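Harevness teleop kit, two-arm version. Review after a winter of using it

Posted October 25, 2020

Quick one as I keep getting emails asking whether it's worth the money. Short answer yes, if you have two arms already and somebody patient to drive. Longer answer below, typed between jobs so forgive the mess.

What you get: pair of hand controllers, a foot pedal, a small control unit, cables, a USB stick with the recorder software on it (called Vindale, don't ask me why it has a different name from the kit). No arms, no grippers. I say that because the shop page is vague and a bloke on the forum bought one thinking arms were included. They are not. Paid 660 pounds for mine with delivery, from Simiyu, came in six days.

We do packing work mostly. Cartons, pouches, folding things, putting things in other things. Wanted a way to show the robot the job by hand instead of writing waypoints until midnight. Had it since January.

Setup

Fine. Better than fine for the hardware, the controllers paired first go and the pedal just works. Software took an afternoon. The installer wants an older version of one library and doesn't tell you which, you find it in the readme on page 4. Calibration is a wizard: hold both controllers on the desk, press pedal, move to the shoulders, press pedal, done. Do it again every morning. The manual says weekly. Manual is wrong, the left one drifts.

Left and right were swapped in my config out of the box. You find out when you go to move one arm and the other one sets off. Keep a hand on the stop button for the first hour.

Driving it

Lovely, mostly. You hold the controllers, press the pedal to engage, and the grippers follow your hands. Let go of the pedal and everything holds still so you can shuffle your feet, scratch your nose, get your wrists back to somewhere comfy. Trigger closes the fingers. It's proportional too so you can half close, which on cheaper kits you can't.

Scaling slider is the best thing in the whole box. At full scale your hand moves a foot, gripper moves a foot. Turn it down and you get small careful moves out of big sloppy ones. I leave it on 60 per cent for cardboard and nudge it up for cloth.

Cardboard is the hard one. Two hands of your own and you don't think about it, flap goes in, flap goes down. Through the controllers you've no feel at all for the board pushing back so you do it by eye. First few days I was crushing corners and creasing panels that shouldn't be creased. What helped was going in with one gripper first, getting a proper hold on the inside of a panel, then bringing the other one across slow. If you go in with both at once the box twists and you've lost it.
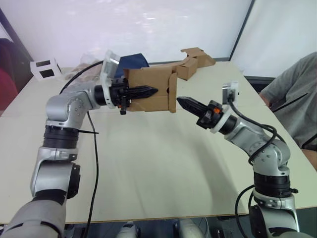
Also learn to stop. People new to it keep wiggling to fix a bad grip and all that wiggling ends up in the recording, and then your model learns to wiggle. Bin the take, start again. The pedal has a double tap for discard and you'll wear it out.

There is a buzz in the controllers when the grip force goes up. Sounds good on the box. In practice it's a buzz, it comes late, and it's the same buzz for touching as for squashing. I turned it off in the second week and haven't missed it.

Moving the arms by hand

The kit does the other way as well, where you put the arms slack and push them about yourself and it records the joints. Works if your arms support it, mine do. Good for showing a rough path or a nice start position. For two arms on one object it's hopeless, you need both your hands for one arm, and your own body ends up blocking the cameras. Also the arms feel heavy near full stretch and you get a wobble. I use it to set the home pose and that's it.

Recorder software

Right. Vindale. Mixed.

Good: it saves joint angles, gripper opening and all camera feeds with one clock, and they do line up. I checked by tapping a finger on the desk and stepping through frame by frame. Playback is quick. You can trim the dead time off the start and end without exporting first. Task name and notes go in with the take so you're not keeping a spreadsheet on the side.

Bad: crashes if the disk fills up and takes the current episode with it. No warning. The episode list has no search, which is ok when you've got a dozen and not ok when you have 473 like I do for the carton job. Renaming is one at a time. Export format is their own, there's a converter, the converter is slow and has to be left overnight if you've done a full day. And the font is tiny, why is the font tiny.

No undo on delete either. Ask me how I know.

Comfort

An hour is my limit before the shoulders complain. Controllers aren't heavy but you are holding your arms out in front the whole time. Stand up if you can, or get a chair with no arms on it. The wrist straps are rubbish, thin and sweaty, I swapped them for some off an old games controller. Cables from the control unit are too short to route tidy round a big table so budget for extensions. Speaking of cables, tie up whatever runs along your arms and leave enough slack at the elbow, becuase in teleop you'll reach places no written program ever would.

Against the Cloruseo

Borrowed the Cloruseo set for a fortnight to compare. It's the one with the small copy arms on the desk, you move the little arm and the big arm matches joint for joint. More natural, I'll give it that. Newcomers got a decent take quicker on it. You can feel when you are near a joint limit as the little arm stops too, whereas on the Harevness it just goes stiff on you and bleeps.

But it takes up the whole desk, costs well over double, and it only suits arms it has a matching copy for. Change your arms and you're buying again. The Harevness doesn't care much, you give it a model file and off it goes. Pedal is better on the Harevness too. If money was no object and I'd never change arms, Cloruseo. It is and I might so I sent it back.

Support

Emailed twice. First about the swapped sides, answer next day, polite, correct. Second about the disk thing, still waiting for a fix, was told its on the list.

Does it do the job

For what I wanted yes. The carton fold went from a program I hated to a pile of recordings I can train from, and when the supplier changed the flap size I drove a fresh batch in a morning where before I'd have been rewriting for days. Quality of what comes out depends nearly all on who's driving. Slow and boring takes train best. Show-offs make bad data.

Scores

Hardware 8
Software 5
Comfort 6
Value 8
Manual 3

Would buy again. Would want longer cables and a search box. If you've got one and have found a way round the left controller drift stick it in the comments, I've tried new batteries and moving the control unit, no joy with either.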